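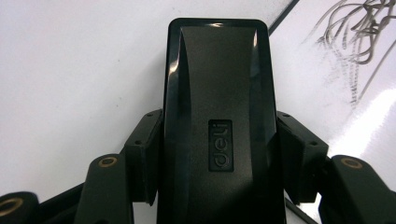

Gunvor Isaksson told me that she does not believe in the lone heroine. When a biography says that one woman changed a country, she wrote in her first letter to me, she goes directly to the index and looks for the names of the secretaries.

I have thought of this sentence many times while I was reading her new book, The Second Signature. It is a history of the women who did the office work of the suffrage movement in a small inland town, Rosville, and it has no famous person in it. The speakers came by train, spoke for an hour and left again. The women in the book stayed, and they wrote the letters.

Isaksson found them in the minute books of a club that met above a feed store every Tuesday evening. The club never had more than 30 members. In its best year it mailed 1000 letters to state legislators, all of them written by hand, and somebody had to buy the stamps. The arguments over stamps fill a whole chapter. I expected to skip it, and instead I read it twice.

The central figure, if there is one, is a Mrs. Myklebust, who kept the membership list. She was a widow with a boarding house and she had a terrible temper. She crossed out members who did not pay, and when they paid she did not write them in again until they had apologized. Isaksson clearly likes her. I am not sure that I do, but I would have wanted her on my side.

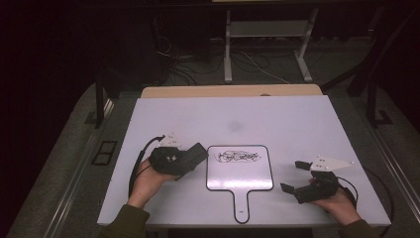 What I admire most is the patience with small documents. A receipt for lamp oil tells us how late the meetings went. A change in the handwriting tells us that the recording secretary was ill for the whole winter, and that her daughter, who was not yet allowed to vote on club business, took her place and wrote down her own opinions in the margins. The daughter is very funny. She says of one visiting speaker that he "supported us for two hours without a pause."

The book has also its weak parts. The chapter on the split of the club, when the younger women left to work with the laundry union in Comstead, is too short. Here were women who needed the vote and also needed a better wage, and the club had little to say to them about the second thing. Isaksson gives this quarrel 60 lines. The historian Sverre Kvam, who has read the union papers for his own study, thinks there is enough material for another volume, and I hope one of the two will write it.

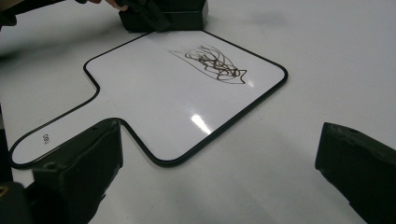 Marker on a handheld dry-erase board.

There is one more name I would like to mention. In the back of the last minute book is a list of 100 women who signed a petition for a polling place that could be reached on foot. The ninth is a cook, Demetti, with no first name given. Isaksson looked for her in the census, in the church records and in the city directory, and did not find her. She has printed the whole list anyway, in the order in which the women signed.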